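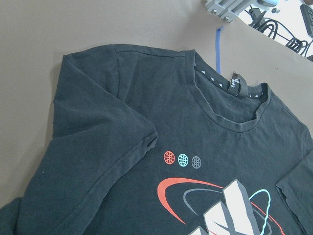
6 mar. 2025

Cuaderno del taller – doblado de camisetas, lote Clurnier

¡Qué buen día de doblado! Por fin tengo un orden de pliegues que me convence para las negras de manga corta. Extender con el frente hacia arriba, alisar desde el cuello hacia el bajo y meter primero una manga en diagonal sobre el cuerpo, con el puño cerca del estampado del pecho pero sin taparlo. Luego la otra, y a partir de ahí los laterales caen casi solos.

Cosas que apunto para quien siga con el lote de Grurkcombe:

el algodón negro lavado marca cualquier pelusa, pasar el rodillo antes de doblar
si el cuello está dado de sí, colocarlo con los dedos y no tirar de la costura del hombro
la etiqueta de la nuca hacia dentro (se levanta sola, paciencia)

Compartir 75

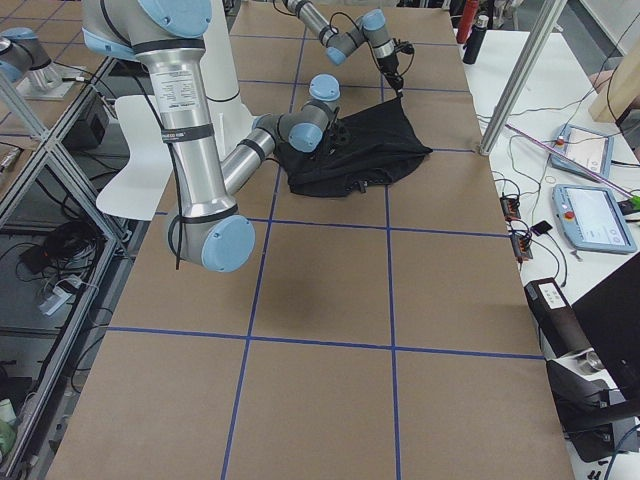 La mesa forrada con papel kraft me encanta – las líneas de cinta azul vienen de maravilla para alinear el bajo, y cuando una prenda acaba hecha un montón basta con llevarla a un recuadro libre y volver a empezar. El papel ya tiene arrugas flojas; aguanta, aunque en noviembre pusimos uno más grueso de Durar y se notaba al alisar.

Llevamos casi 900 prendas de las 1000 que pidió Nikolaidis. Falta probar el mismo orden con tejido más rígido, que no sé si admite el pliegue en diagonal. ¡Ganas de verlo!

Pendiente: cinta azul, recambio del rodillo, cajas.

Buscar en el cuaderno… Ir
2 comentarios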